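스튜디오 브루클로(Bruklow) 영화 상영 안내서
글: 히샴 우알리(Hicham Ouali) | 8월

4장. 거실 스릴러 상영 준비

이 장은 파루크(Farouk) 프로젝터와 스툰도우(Stundow) 스피커를 이미 연결한 분을 위한 것입니다. 아직 상자도 안 뜯었다면 2장으로 돌아가십시오. 영화는 기다려 줍니다. 손님은 모르겠습니다.

1. 커튼을 치고 불을 모두 끕니다. 공유기 불빛에는 양말을 씌우지 말고 검은 테이프를 붙입니다.
2. 프로젝터 메뉴에서 [화면] > [영화 모드]를 고릅니다. [선명] 모드로 보면 흑백 누아르의 골목이 치과 대기실처럼 밝아집니다.
3. 밝기를 41로 맞춥니다. 어두운 장면에서 범인의 외투와 벽이 구분되면 된 것입니다.
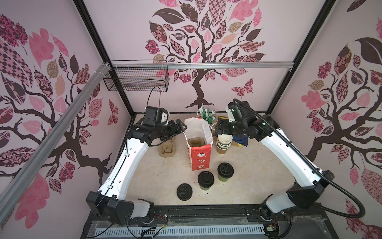 4. 영사할 벽을 정합니다. 흰색 무광 벽이 가장 좋고 연회색도 쓸 만합니다. 분홍 바탕에 나무가 가지를 뻗고 무늬 든 잎이 가득한 벽지라면 스크린을 따로 거십시오. 여주인공의 얼굴에 나비가 앉아 있으면 아무도 무서워하지 않습니다.

주의: 스크린 대신 침대보를 쓰면 주름이 배우보다 연기를 많이 합니다.

5. 음량은 62에서 시작합니다. 속삭이는 대사가 들릴 때까지 올린 다음, 첫 비명이 나오기 전에 두 칸 내립니다. 비명이 언제 나오는지는 영화를 미리 본 사람만 압니다. 그 사람에게 리모컨을 맡기고 입은 다물게 하십시오.
6. [야간 음향]을 켭니다. 아래층에 퍼커컴(Purkurcombe) 영화제 심사위원이 살지 않는 한 필수입니다.
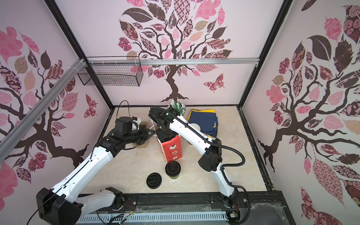 7. 자막 지연 값을 확인합니다. 기본값은 0이며, 2000을 넣으면 자막이 2초 늦게 나옵니다. 반전 대사가 먼저 뜨는 것보다야 낫지만 권하지는 않습니다. 시험 재생을 하는 동안 탁자도 정리해 둡니다. 종이컵은 팔이 닿는 안쪽에 두고, 늘어진 전선 옆에는 놓지 마십시오. 깜짝 놀라는 장면에서 손은 늘 컵 쪽으로 갑니다.

참고: 자막이 계속 어긋나면 파일의 판본이 다른 것입니다. 감독판에 극장판 자막을 얹으면 죽은 사람이 한참 더 떠듭니다.

8. 휴대전화를 끄고 재생을 누릅니다. 엔딩 크레디트가 끝나면 부록 B의 순서대로 전원을 내립니다.

문의: 브루클로 안내 창구 | © Bruklow. 무단 전재 금지 | 맨 위로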